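Workshop notebook — handling bench, September
Entry opened 09:40. Subject: equipment plan for the coming budget year.

The present bench task is a single piece of pink fruit in a woven basket with a looped rim. It is the smallest of the Seltus set-ups and serves as the reference when purchases are compared. 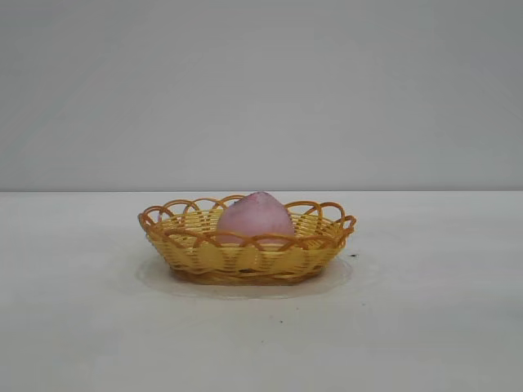
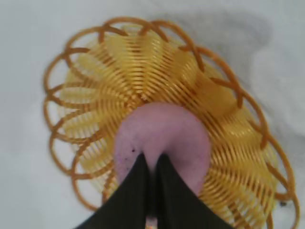
Basket task, Seltus bench: fixed view, then wrist view with the fingers at the fruit.

Quotations received. Galletti offers a replacement finger set at 607, delivery excluded. Bélanger offers a complete gripper with mounting plate at 3305, delivery in 4 weeks. Bulon has not yet replied and should be reminded before the plan is submitted.

The rim loops are the main concern. Any fingers purchased must pass inside them without catching, and the Galletti drawing does not state the width at the tip. A dimensioned drawing has been requested.

It is proposed that the finger set be charged to this year's consumables and the complete gripper entered as a capital item for next year. A further 200 should be reserved for spare baskets and fruit — these were left out of the last plan and had to be paid for from the travel line.

Outstanding: confirm whether the Bélanger plate fits the existing wrist flange; obtain the delivery charge from Galletti in writing.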